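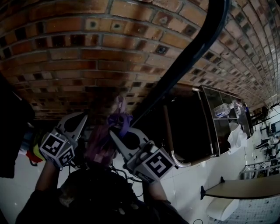

What Went Wrong With Ferau (and What I'd Check First Next Time)
Posted in March
By a second-year student, Samonte Lab, Mivulbridge

My half of the Ferau project was supposed to be the easy half. You hold a gripper in each hand, you pick up a piece of cloth, you fold it or move it somewhere, and a camera on your head records the whole thing. The marker cubes on the grippers tell the software where each one is. Then you do it again. After enough of that, we train on the recordings and hand the job over to Ino, which is what our lab calls its two-armed robot.

I got pretty fast at it! I did 161 recordings for this report, mostly with soft fabric because that's what Ino was worst at, and by the last batch I could do a clean pickup while thinking about lunch. Maybe that was part of the problem.

The bad day was a Tuesday. We loaded the new model, put a folded cloth in the middle of the table and let Ino go at quarter speed. The right arm came down nicely. The left arm came down nicely too, right up until the point where it should have stopped, and then it kept going and pushed its fingertips into the tabletop. There was a creak I really didn't like. I had my hand on the stop button (lab rule, you don't start a run without it) and I hit it, but I was slow. I'd say the arm had been leaning on the table for a full second before I moved. I kept thinking it was about to sort itself out.

Damage: one cracked fingertip and a dent in the table. I was standing well back, so no hands were anywhere near it. I still felt sick.

My first theory was the controller. Ino has a contact limit set in its config file, and ours said 2000, which looked huge to me. I spent an entire afternoon convinced I'd found it. Then I read the comments in the file properly and saw that the number is in raw sensor counts, and that it's a perfectly normal setting for a stiff object. It's a lousy setting for a cloth on a hard table, and we've lowered it, but it didn't explain why the arm wanted to be inside the table in the first place.

Theory number two was my head. The camera cable hangs down in front of me and I tug on it when I turn, so I figured the camera had shifted. I replayed a bunch of recordings looking for a jump and couldn't find one. The right gripper tracked fine all the way through, and a shifted camera would have messed up both sides.

So that left the left gripper. I put it on the bench, wiggled the marker cube, and it moved. Just a tiny bit — you wouldn't see it unless you were holding it. The bolt at the base had worked itself loose and the cube had turned by 2 degrees. That doesn't sound like much, but the fingertip is a long way out from the cube, so a small twist at the base puts the tip in the wrong place. The software believed my fingers were lower than they were, every single time, and Ino learned exactly what I taught it.

The annoying part was working out when it started. I went back through all the recordings and compared the distance between the two cubes at the moment when I touch the fingertips together (I do that at the start of each take, out of habit, thank goodness). The last 24 were off. Those were also my fastest ones, the batch I was proudest of, and because they were the newest we'd told the training script to weight them more heavily. Ouch.

I threw those out, tightened the bolt, added thread locker and redid the batch over two evenings. We retrained and ran Ino again with the lower limit. It stopped above the table where it should. The folding itself is still kind of sloppy, and it drops the cloth more than I'd like, but I can live with sloppy.

Things I've changed. The tip touch is now a real check: if the distance comes out wrong, the recorder refuses to save the take and beeps at me. I drew a line in paint pen across each bolt head and onto the plastic, so a turned bolt shows up at a glance. And the first run of any new model happens over a block of foam with the arms raised, which should have been obvious to me.

What I haven't fixed is me and the button. I've asked for some practice runs where the robot is set up to do something wrong on purpose and I don't know when. We haven't scheduled those yet.

Recent reports
Ferau: Picking a Cloth That Isn't Slippery
Ino's Left Wrist, Part Two
Sorting Cables Without Losing Your Mind
How We Book Bench Time at Samonte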